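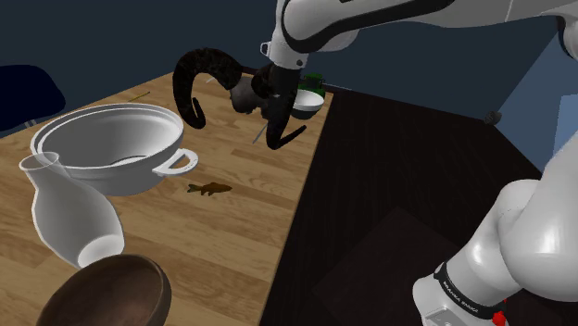 Can I compare two grippers in the simulator before mounting either one on the real arm?
You can, provided both grippers have a model file and a payload entry in the tool list. The steps in this section set up a side-by-side trial using the same arm, the same objects and the same start pose.

4.3 Running a gripper comparison

Before you start

Install the Brindari scene package and the Dilten controller plug-in. Load the tool files for both grippers. In this guide they are the Rateck two-finger gripper and the Sayegh wide-jaw gripper. Close any other project that is using the controller.

1. Open the Tabletop scene from the Scenes menu. The arm loads beside a wooden table with household objects on it, including a pot, a vase, bowls and a horned ram skull.

2. In the Tool panel, select Rateck as Tool A and Sayegh as Tool B.

3. Check the tool center point for each one. It should sit midway between the fingertips. If it is at the wrist flange, the tool file did not load fully. Remove the tool and load it again.

Note: Changing the tool does not change the payload value. Enter it by hand for both tools.

4. Choose the object to be lifted. The ram skull is a good first choice. The horns stick out on both sides and leave few clear approaches, so differences in finger length show up early. Use the small fish for a second trial, as it lies flat and needs the fingers close to the tabletop.

5. Set the lift height to 200 mm and the hold time to 2 seconds.

6. Set the camera to Shoulder View. Part of the arm will block the right side of this view. If you need to see the fingertips from the other side, add a second camera before the run. Cameras cannot be added once a run has started.

7. Press Save Start State, then Run A.

8. When the arm has stopped, press Restore and then Run B. Do not drag objects back into place with the mouse – small changes in position are enough to spoil the comparison.

9. Open the Results tab and export both logs.

Caution: Keep the lift path clear of the pot rim and the vase. The planner checks the arm and the gripper for collisions, but it does not check the held object unless Attach Geometry is on. A horn can pass through the pot in the simulator with no warning, and the same path would hit it on a real table.

Reading the results

Slip is given in millimeters and is measured from the moment the fingers close until the end of the hold. Finger force is the highest value in the run, not the average. If a run stops with error 190, the fingers reached their closed limit without touching anything. Raise or lower the grasp point and run again from step 7.

Simulated friction is the same for every object unless you change it in the Materials tab.

Section revised 2019-06-06, G. Valdebenito. Error codes are listed in Appendix C.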